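Maduver Opens Community Kit Room for Pass-Along Sportswear

PORTELA, Wed 1 June. Maduver, the Portela clothing reuse project, today opened a kit room where families and small clubs can pick up clean, folded sportswear at no charge. The first rails and shelves hold 200 pieces, all of them handed in by local households over the spring, and we could not be happier with how they look!

Sportswear is one of the hardest things to keep in circulation. Kids grow out of it in a season, clubs change their colors, and a perfectly good shirt ends up at the back of a closet. The kit room gives those clothes a second run. Anyone can bring items in, anyone can take up to 5 home, and there is no form to fill out.

Every piece passes across the folding bench before it reaches a shelf. The bench has a padded top covered in gray woven fabric, wide enough to lay a garment out and check its seams, trim and lining. Slippery fabrics stay put on it much better than on the bare tables we used before (anyone who has tried to square up a soccer shirt on a shiny tabletop will know the feeling). 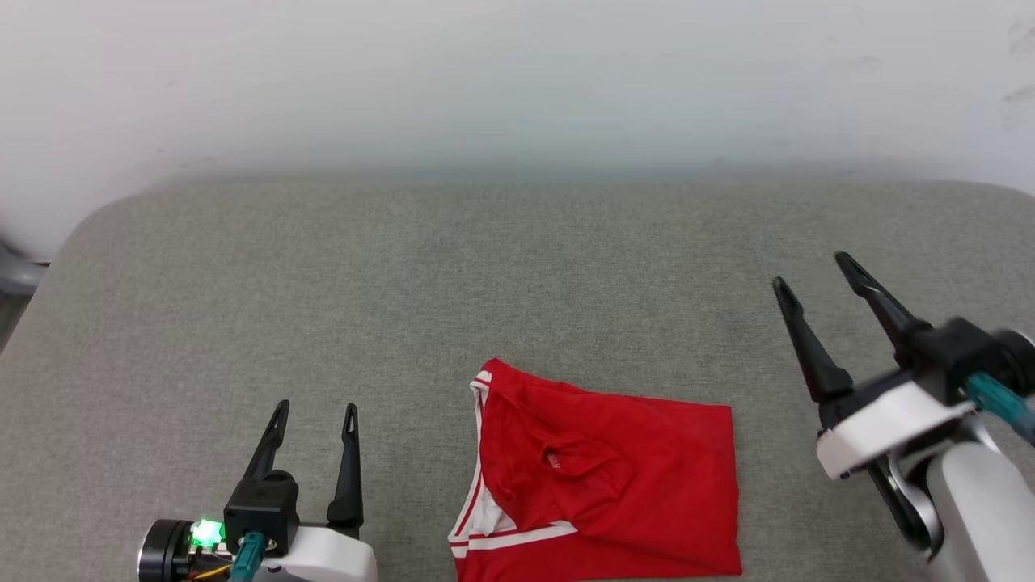 Red sportswear with white trim on the padded folding surface at Maduver.

The folding method is simple and we are glad to share it. Lay the piece face down, smooth it from the middle out, bring the sides in, then fold from the bottom up so the trim or stripe shows on top. Shorts go in half lengthwise, waistband level, and then in half again. Striped pieces take a little more patience, as the bands have to line up if the stack is going to sit flat.

Shelves are arranged by color first and size second. That was a suggestion from Mondska, the youth sports league that tried out the room ahead of opening, and it has made a real difference. A parent looking for something red for Saturday can go straight to the red shelf and find shirts and shorts side by side.

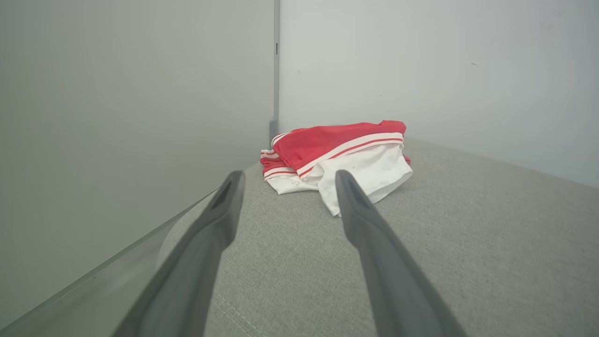
Mondska families took home 92 pieces during the trial and brought back 76 that their own children had outgrown, so the shelves were filling up nearly as fast as they emptied. We would love to see that carry on through the summer. Items should be washed before they come in. Small stains and faded numbers are fine. Torn pieces are welcome too and go to Proteno, our repair partner, which patches what it can and cuts up the rest for cleaning cloths.

The kit room is on the ground floor of the Maduver building in Portela and is open every weekday afternoon and on Saturday mornings. A second room, for winter coats and boots, is planned for September. Clubs with a large amount of clothing to hand in are asked to get in touch first so that shelf space can be cleared.

Contact Maduver | Press | Copyright Maduver, all rights reserved | Back to top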